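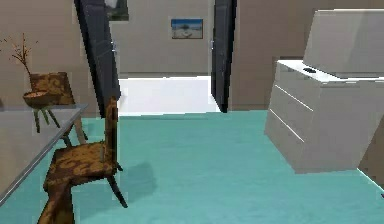 The tenants on the second floor at Badell asked us in their March comment sheet whether the quiet hours would still apply once the shared dining room opened in the evenings, and if so, who would enforce them. They also wrote that they had been asked for their views twice before and had not heard back either time. We have put their comments first in this report because they changed what we did for the rest of the period.

Trorkeo Shared Housing
Progress report to the Horkport Fund, second reporting period

1. Where the work stands

The grant covers three things: furnishing the shared rooms at Badell and Shim, running evening meals in both houses, and a tenant advice service. The furnishing is finished at Badell and partly finished at Shim. Evening meals have started at Badell only. The advice service has been open in both houses for the whole period.

There are 114 tenants across the two houses. In the first period we reported that 24 rooms were empty while the plumbing at Shim was being replaced. All of those rooms are now let.

2. Quiet hours and the dining room

Our first plan was to keep the dining room open until 11 p.m. every day. After the comment sheet came back we held a meeting in each house and changed the plan. The room now closes at 9:30 p.m., except on Sunday, when it closes at 8. Quiet hours start at 10 as before. The evening staff member locks the room and is the person tenants should speak to about noise. A written reply went to every tenant who had filled in a sheet, including answers to the questions left over from the two earlier rounds.

We have had a few noise complaints since the change. Most were about the stairwell door, which slams. A new closer has been fitted on the ground floor and the second floor one is on order.

3. Evening meals

We served 609 meals at Badell during the period. Tenants pay a small charge per meal and can book until noon on the same day. Booking by text message works well. The paper list by the mailboxes does not, as names are added after the cook has shopped, and we plan to drop it once the tenants without cell phones have another way to book. A call to the office before noon is the likely answer.

Attendance is lowest at the end of the month and highest in the first week. We had expected the opposite. The cook thinks the charge is the reason, and we would like to try a weekly ticket paid in advance.

Meals at Shim have not started. The stove was delivered with the wrong gas fitting and the supplier took five weeks to send the right one. It is now installed but still has to be inspected.

4. Advice service

The adviser is in each house two afternoons a week. Most visits were about utility bills, benefit letters and repairs. We had planned to offer appointments only, but tenants preferred to drop in, and the afternoons are now half and half.

Repairs took up more of the adviser's time than they should have. Tenants were coming to the adviser after reporting a fault to the office and getting no answer. The office now keeps one repair log for both houses – before this there were three, two of them on paper – and each tenant is given a log number when the fault is reported.

5. Spending

Spending is within budget overall. Furnishing at Badell came in under the estimate, mainly on delivery. The plumbing work is paid for from our own reserves and is not charged to the grant. We are asking to move $2,000 from the furnishing line to the meals line, to cover the weekly ticket trial and a second chest freezer for Shim. The budget table sent with this report shows both lines before and after the move.

6. Problems still open

The laundry at Shim is too small for the number of people now living there. It is outside the grant, but it comes up at every meeting and affects how tenants see the rest of the work. We are getting prices for one more washer.

We also lost our evening staff member at Shim partway through the period. Badell staff have been covering, which means overtime – the cost is shown separately under staffing. The post has been advertised again with slightly longer hours.

7. Next period

Meals at Shim will begin as soon as the stove passes inspection. The remaining furniture for the Shim sitting room is ordered. The next comment sheet goes out in both houses at the same time, and replies will be posted on the notice boards within three weeks of the closing date. Please let us know before the next payment is due whether the budget move in section 5 is approved.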